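Recreation > Priststead Parks List > Messages

Previous | Next | By thread | By author

Print this message | E-mail this message

Subject: Re: Saturday hours at the Prerkley recreation grounds
From: Mahtab Farahani, Parks and Recreation Office, Priststead
To: Parks list

Dear list members,

Thank you to those who have written regarding the revised schedule for the Prerkley grounds. The message quoted below raises several points that other user groups have also put to this office, and I am therefore replying to the full list.

Settimio Colombo wrote:

> The adult soccer league has used the lower field at Prerkley on
> Saturday mornings for many seasons. We have now been told that the
> field will close at 2 p.m. and that the Zarei Pavilion will no
> longer be included in a field booking. Our league has 86 registered
> players and we need changing space. Please confirm whether the
> pavilion can still be used, what it will cost, and whether the
> running track will stay open to walkers while games are on.
>
> I would also ask that the gate on the Clalero side be unlocked
> before our teams arrive. Twice last month players had to walk
> around by the road with their equipment. 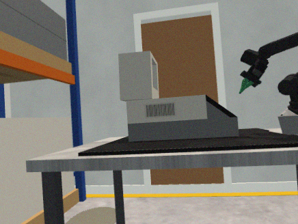

With regard to closing time, the 2 p.m. limit applies to the lower field only. The turf on that field was reseeded in the fall and the grounds supervisor has asked that play be restricted until the end of April. The upper field and the two hard courts will keep their present hours. Leagues that wish to move afternoon games to the upper field should submit a change form, and no transfer fee will be charged during this period.

The Zarei Pavilion remains available to all user groups, but it must now be reserved separately. A field booking previously carried the changing rooms with it whether or not they were wanted, and this prevented the rooms from being offered to the youth programs. The charge for a half day is $20. A refundable deposit of $200 applies to any group that also wishes to use the kitchen or the meeting room. Groups using only the changing rooms are not asked for a deposit.

The running track will stay open to the public at all times when the grounds are open. Walkers and runners are asked to keep to the outer lanes during games, and team benches should be placed on the infield side. Strollers are welcome. Bicycles and scooters are not permitted on the track surface, although they may be used on the paved path that follows the creek.
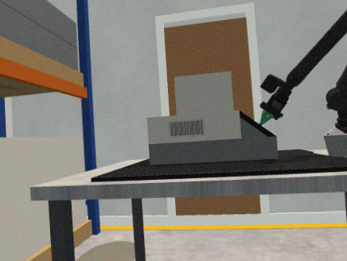
On the matter of the Clalero gate, this office regrets the inconvenience to Mr. Colombo's players. The gate is on the same round as the tennis courts and the picnic area, and it was being opened last. The order of the round has been changed, and the gate should be unlocked by 7:30 a.m. on weekends. If it is found locked after that time, please call the duty number posted at the main entrance. Messages left on the general office line are not picked up until Monday.

Two further items concern all groups. Parking on the grass beside the playground is not allowed in any weather, and overflow parking is available in the gravel lot across the road. Goals and nets belonging to the leagues must be taken down and returned to the storage area after the last game of the day. The office cannot accept responsibility for equipment left on the fields.

Reservation requests for the spring season may be sent by e-mail or handed in at the front desk. Groups that held a regular booking last year will be given first choice of the same time, provided that their forms are received before the end of February. Mr. Colombo's league is asked to list the pavilion on its form if changing rooms are required for every date.

Sincerely,
Mahtab Farahani
Parks and Recreation Office
Priststead

Reply to list | Reply to sender | Archive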